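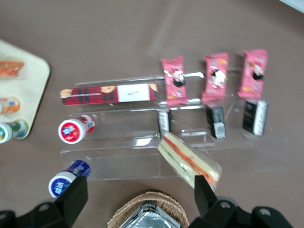

August, 14:20. Film seal trials, second batch.

Switched from the Marnow film to the Amgate roll after lunch. Same jaw temperature as this morning, dwell shortened by one step. The first few pouches off the new roll had a visible channel at the left corner where the fin folds over. Cleaned the jaw, reseated the PTFE strip, channel gone. Marnow pouches from this morning are in the gray tray, do not mix.

Leak test: 60 pouches per film, dye method, read after the usual soak. Marnow gave two corner leaks, both at the fold. Amgate gave none, but the seal peels in strips when pulled by hand and I don't like the look of it. Osamu Ueda thinks the sealant layer is delaminating before the seal lets go – plausible, needs a cross section.

Counter on the sealer reads 661 since the strip was changed. Stultstead run theirs to 3,000 before replacement. Ours was already brown at the left end, so either our jaw is hotter there or the thermocouple is reading low. Check with the contact probe before anything else is sealed.

Humidity logger had stopped again, restarted 15:05. Readings before that are missing for this batch.

To do: cross sections, probe the jaw at five points, ask Abdelaziz for the thicker gauge. Peel strips are cut and labeled, second shelf.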